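# Demonstration gathering (hand-held gripper method)

Demonstration gathering is the part of robot learning where people do a chore over and over so that a machine can pick up how it goes. The learning system gets examples instead of instructions. I've kept this entry on our little wiki going for a while now, and I write it the way I talk, so please fix my commas but leave the rest alone!

## How it works

The version I know best uses a gripper you carry in your hand. It has two fingers, soft pads on the tips and a camera that looks out over them, and you squeeze to close it. No arm, no motors to wait for. You walk up to a thing, grab it, put it somewhere, let go, and that's one example (we call it a take, and older pages here say "episode", which means the same). The recording keeps the video, how wide the fingers were, and the path your hand took through the room.

Later on a robot arm with the same kind of fingers gets trained on all of it. The camera sits in the same spot relative to the fingers on both, so what the arm sees at work looks a lot like what it saw in the examples — the whole method leans on that.

## Homes and small objects

Most of the early sets were shot on lab tables, and arms trained on them got lost the minute you put a patterned cloth down. So the Kernska set, which I worked on, went into lived-in rooms: bedrooms, kitchens, places with bedding and curtains and shoes on the floor. It has 3000 takes from 23 rooms, and I'd guess I held the gripper for more of them than was good for my wrist.

Small soft things are the hard part. A beaded bracelet has no fixed shape, so every time you set it down it's a new object as far as the fingers are concerned. Come in too flat and you push it along, come in too steep and the pads hit the bottom of the box before they close. A watch strap is easier, but it likes to spring out of your grip at an angle, and then you have to decide whether to keep the take (keep it, if you got the thing back cleanly).

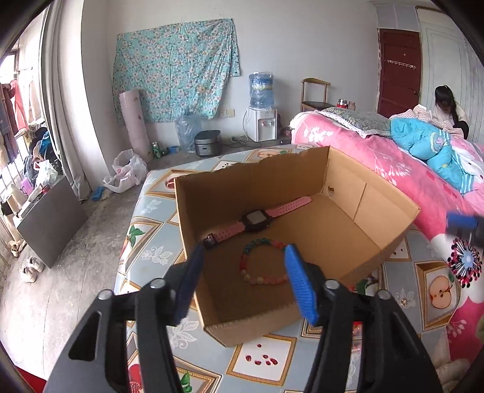 *Gallcombe, June*

Bracelet and child's smartwatch in an open cardboard box, fingers apart over the beads. Boxes like this are great for practice. The sides limit where you can come in from, and the plain brown bottom gives the camera a break from all the fruit and flowers on the cloth around it. I like having two things in there too, with the strap lying close enough to the beads that you have to pick your angle.

## Sorting the takes

Raw takes go through Prusik, our sorting tool, which lines up the video with the finger readings and throws out any take where the hand path jumps. It's fussy about mirrors and blank walls. A busy room is much kinder to it, since there's always something with an edge to follow.

After that a person watches what's left and gives each take one of 4 marks: clean, recovered, dropped or unusable. People argue about "recovered" constantly. My own rule is that a second try is fine and a third is a drop, but the Qureshi guide (the one most groups here follow) allows 3 tries if the object never leaves the box. I've stopped fighting it.

## Known problems

- People speed up as they get tired, so late takes look different from early ones.
- Everyone has a favorite approach angle. Swap hands or swap people now and then.
- Clear plastic is still miserable.
- Light from a window changes a lot between morning and late afternoon, and we never wrote down the time of day for the first rooms. Sorry about that one.

## See also

- Prusik (sorting tool)
- Qureshi guide, section on retries
- Kernska set, room list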